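Skeretach (folk dance)

Skeretach is a lively circle dance from the hill town of Grallholm, performed each April to mark the end of winter. It is wonderfully fast: a full round has 52 steps, and dancers change partners every six beats!

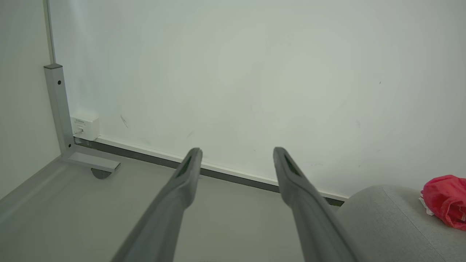 The music is played on fiddle and hand drum, usually by a band of nine. Fiddler Miroslava Ostapchuk wrote down 16 of the old tunes, among them the much-loved "Hrytsenko," whose last verse speeds up until only the best dancers can keep pace.

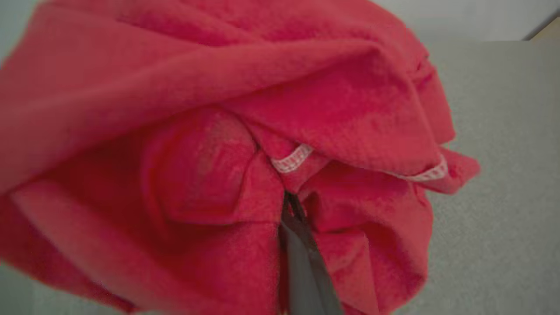
Beginners learn the slower Flomance step first, a gentle side-to-side walk that older dancers still enjoy as a breather between rounds.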